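Última actualización: noviembre, 17:40
Imprimir | Enviar por correo electrónico

«Un maletín no enseña a nadie a colgar una estantería»

Por la Redacción

La cita es a primera hora, antes de que abra la tienda, y el responsable de herramienta de mano de Trukden ya ha apartado el catálogo. Lleva media vida vendiendo alicates y ha puesto una condición para hablar: que no aparezca su nombre. Le preguntamos por los maletines de herramientas para el hogar, el regalo que cada otoño vuelve a los folletos, y nos corrige la palabra. «Para el hogar es una etiqueta de precio. Significa que la pieza se va a usar tres veces al año y que alguien ha hecho cuentas con eso.»

Le decimos que suena cínico viniendo de quien los vende. Se encoge de hombros. «Los vendo, sí. También vendo herramienta suelta, y con esa me discuten menos.»

El argumento habitual a favor del maletín es que lo trae todo. En el folleto de Brarnico que tenemos delante se anuncian 71 piezas, y en el de la competencia, 140. Él no se deja impresionar por ninguna de las dos cifras. «Pregunte cuántas son puntas. Una punta de atornillar cuenta como pieza, igual que un martillo. Con eso se llega a donde uno quiera.» ¿Y el comprador no lo ve? «El comprador ve el número en la tapa.»
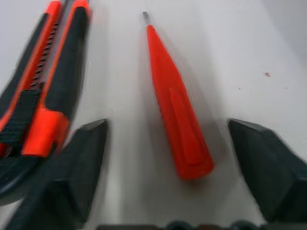 De los cúteres habla con más aprecio, aunque tampoco mucho. Le gusta que el carril tenga dientes y que el botón se pueda empujar con el pulgar sin mirar. Lo que no entiende es que se juzguen por el color. «El naranja se encuentra bien en un cajón, se lo concedo. Pero la hoja es la que corta, y por la hoja no me pregunta casi ningún cliente.» Con los destornilladores pequeños es más duro. Según él, mucha gente se lleva a casa un buscapolos convencida de que es un destornillador, o al revés, y no lee las instrucciones en ninguno de los dos casos. «Luego hacen palanca con él para abrir un bote de pintura.»

Insistimos en que algo bueno tendrán. Un piso de alquiler, unas cortinas, un mueble que montar: no todo el mundo necesita un taller. «De acuerdo, y para eso bastan un martillo, dos destornilladores decentes, unos alicates, un metro y un cúter. Cabe en una bolsa de tela.» ¿Y el orden? Ahí duda por primera vez. Reconoce que una caja rígida protege y que la herramienta suelta acaba repartida entre la cocina y el trastero. Lo que discute es que el orden dure. Si la bisagra o el cierre se rompen antes que el martillo, dice, la caja habrá salido cara.

En Sartori, el otro distribuidor al que consultamos, no comparten el diagnóstico. Nos atendieron por teléfono y defendieron que la caja es la mitad del producto, porque obliga a devolver cada cosa a su hueco.

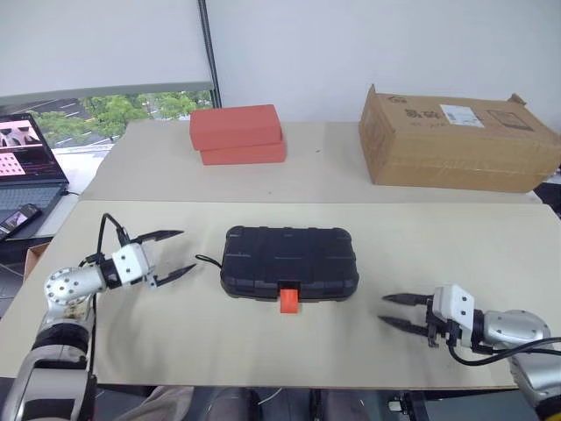

Kildale, por correo, va todavía más lejos: sostiene que quien compra un maletín cerrado acaba comprando menos herramienta repetida y que un buen cierre es lo primero que debería mirarse en la tienda. Pedimos los datos en que se apoyaba lo primero. La respuesta remitía a «la experiencia acumulada del sector».

Nuestro entrevistado se ríe cuando se lo leemos. «Esa experiencia la tengo yo también, y me dice lo contrario.» Tampoco él aporta datos, se lo hacemos notar, y lo admite sin pelear. Lo único que saca es un cuaderno con las devoluciones que apunta a mano desde el año 2000. En la última página van 1206 anotaciones. ¿Cuántas son de maletines? No lo ha separado nunca. Queda, pues, en una impresión, por muchas hojas que tenga el cuaderno.

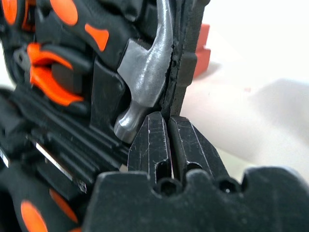 Volvemos a los huecos moldeados, que es donde más se extiende. Cada pieza tiene su silueta y eso, sostiene, luce mucho el primer día. «Después se pierde el martillo, compra usted otro, y el otro no entra. Ni a la fuerza.» Preferiría una bandeja lisa con dos separadores, pero admite que en el escaparate no la miraría ni él.

¿Qué tiene en su propia casa? Tarda en contestar. Un maletín, regalo de boda, con los mangos de goma todavía enteros. Faltan los alicates y el nivel. «El martillo es bueno», concede, y se levanta a encender las luces de la tienda.

Imprimir | Enviar por correo electrónico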